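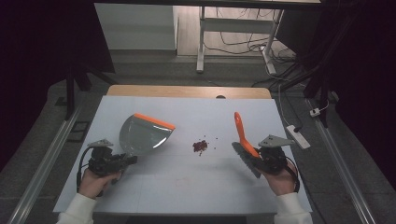

Impi wanted the red to go everywhere. She had wanted it since January, when she came back from the coast with a jar of grit from the old brickworks at Irnamora and announced that the whole exhibition was going to be built around its colour. And what a colour! Dark as the inside of a plum, and if you pressed a crumb of it with your thumb it left the faintest pink behind, like a blush that couldn't make up its mind.

"Don't press it," said Frauke.

"I only pressed one."

"You pressed several. Look at the paper."

Impi looked at the paper and thought it was gorgeous. The smudges had come up soft at the edges, almost like the clouds you get over the harbour after tea. She said so. Frauke, who had promised the gallery in Mevby a clean white sheet with a perfect red circle on it, put her chin in her hands and groaned.

The circle had lasted until lunch. It had taken Impi the whole morning, tapping the grit out of a paper cone and leaning so far over that her plait nearly went in it. Then Sérgio had opened the big door at the end to bring in the sandwiches, and the wind had done the rest. He was still apologizing an hour later, with his mouth full.

"It's fine," Impi told him. "It's better than fine. Now I get to sweep."

She meant it, too. She loved sweeping! She loved the little orange-handled brush, which she'd bought at Honkanen's for three dollars along with its dustpan, the smoky see-through kind with an orange lip to match. She loved how the dark bristles gathered a mess into a heap, and how the heap always looked more important than the mess had. You could have a thousand crumbs strewn over a table and not care about one of them, and then somebody drew them together and suddenly there was a mountain.

"There," she said. "Stop. Nobody breathe."

They stopped. The grit had come together a bit to the right of the middle, small and dark and lopsided, with a few strays around it on the white.

Frauke got up and walked to the far side of the table, where the paper ran out and the bare wood showed. She squatted until her eyes were level with the top. She stayed down there long enough for Sérgio to finish his sandwich and start on hers.

"It's an island," she said at last.

"It is! It's Brornamano!"

"It's nothing like Brornamano. Brornamano has a lighthouse."

"It's Brornamano from the ferry, before you can see the lighthouse," said Impi, who had been sick on that ferry twice and still thought it the best boat ride in the world. "Those are the rocks. And that pink is the shallows, where we had the swim."

Frauke said nothing for a while. She had been on the ferry as well. She had held the plait out of the way.

"The programme says circle," she said.

"Then ring them up and tell them it says island."

"They've printed four hundred."

"Four hundred little mistakes, out in the world!" Impi was so pleased she did a turn on the spot. "I'll correct every one by hand. I've got a red pencil."

Sérgio offered to fetch the pencil. Frauke told him to leave that door shut, whatever he did, and to go around the other way.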